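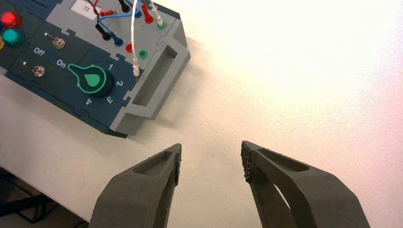
Visit report: Keskinen test department, 24/02/2019

Purpose of the visit

The visit was arranged through Dilteo to look at how Keskinen has moved part of its end-of-line inspection to robot arms, and what the inspectors do now that the arms are in use. Our own inspection is fully manual and the workload is similar: small control units with switches, rotary selectors, plug connections and a display, each of which has to be operated before the unit is shipped. Casimiro Palacios and I attended. Seija Hakala showed us the department and Wim Mulder answered the technical questions.

The work before

Until last March every unit was checked by hand against a paper sheet. The inspector threw each toggle, stepped the selector through its positions, pushed each button, inserted and withdrew the plugs and signed at the bottom. The sheet recorded pass or fail and nothing else. If a selector felt stiff, that went into the remarks column or it didn't, depending on who was on shift.

The department has 15 inspectors. Mulder told us that the most frequent complaint in the old arrangement was thumb and wrist strain from plug work, followed by the monotony of the selector check. Rotation between benches helped with the second and did little for the first.

The training bench

We spent most of the morning at the bench where new motion routines are written and tried. Routines are developed on a task board before they are run on customer units. The board puts the usual controls side by side on one compact piece: toggles, round push buttons, sliders, a selector with numbered positions and a field of colored sockets with patch leads. It is made of interlocking modules and has a handle at one end.

The board lies at an angle on a plain white table. I asked whether it should be clamped square in a fixture. Hakala said the angle is changed on purpose between sessions, so that a routine has to find the controls each time. A routine that works only with the board in one orientation is not released.

The fingers carry textured pads on their inner faces. Pads are treated as consumables and have their own line in the maintenance plan. A worn pad shows up first on the plugs, where the grip has to hold against the pull of the lead. The recorded grip values are compared with a reference run at shift change, and the inspector on the bench decides whether the pads are replaced. This decision was given to maintenance at first and moved to the inspectors after they asked for it.

Loose leads remain the hardest part. A rigid knob is where the model says it is; a wire hangs where it likes and may lie across the socket the arm needs. On the customer units the leads are now dressed by a person before the unit goes to the cell. Keskinen tried to automate this step with equipment from Sundico and stopped after the trial period. The step takes a practiced inspector very little time and the arm a great deal of it.

Two arms at one board

Some checks need an action in one place while a connection is held or made in another. For these a second arm works over the same board. The arms approach from different directions and the space between them is tight, particularly around the patch panel and the selector next to it. Most of the programming effort goes into the order of moves: which arm enters first, how far it withdraws, and where its cable lies while the other one passes.

The controller will stop both arms if their zones overlap. In the first months this was the main cause of lost time. A stop requires a person to look at the situation, jog one arm clear and restart, and only inspectors with the bench qualification may do it. There are more of these now than there were at the start, and stops are shorter as a result.

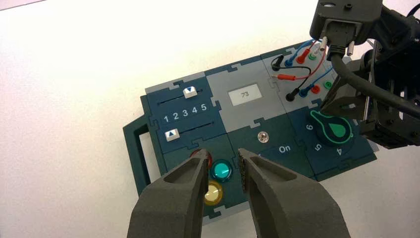

Sanne De Smet disagreed with the department's figures on this point. Her view was that the time a stop costs is counted from the alarm to the restart, while the inspector called to it has also left a manual bench standing, and that time is booked nowhere. She has asked for both to be logged. Mulder accepted that the present log does not show it and said the form would be changed.

Changes for the inspectors

None of the positions was removed. The content of the job has changed more than the number of people. Repeated plug work and selector stepping have gone to the arms for the standard unit types. The inspectors retain visual inspection, lead dressing, small batches, rework and everything the arms reject.

The rejects deserve a separate remark. In the period we were shown, 852 units went through the cell and the arms set 385 of them aside for a person to look at. Most were sound. The force limits had been set narrowly on purpose and are being widened one control at a time, on the basis of what the inspectors write in the reject record. It does mean that the manual workload fell by less than the purchase case had assumed. Palacios asked to see that case and was given the summary page.

Sunee Srisuk, whom we met at the reject bench, said the work there is more varied but leaves fewer natural pauses. At the old benches an inspector could set a rhythm. A reject arrives when it arrives, and the next one may be waiting already. She would like a small buffer shelf between the cell and the bench. It has been drawn but not ordered.

Training takes place in paid hours. It covers jogging the arms, pad replacement, reading the force curves and the restart procedure. Writing routines is a further stage, open to anyone who has completed the first. Routines are filed in Skeda together with the name of the person who released them, and a change needs a second signature.

Points to follow up

Request the revised stop log once both times are recorded.
Ask Hakala for the pad replacement criteria in writing.
Check whether our selector types can be gripped without a special finger.
Obtain the training outline, including hours per stage.
Measure our own lead dressing time before any supplier is contacted.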